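Sofa Rules for Gripper Work

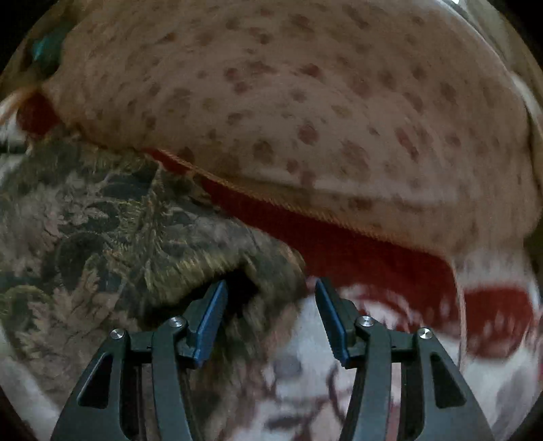

My first rule for picking up soft stuff with a gripper – go slow and close the fingers only on plain folds. Wendell Esposito talked me into 20 practice squeezes on an old towel first, and I'm so glad he did! Piping is what I fret over most, like the twisted golden-tan cord between that spotted cushion and the red band. Keep the pads off it, and off any fringe too (threads snag!). I wipe the pads every 14 pickups and check the screws before I put it all away.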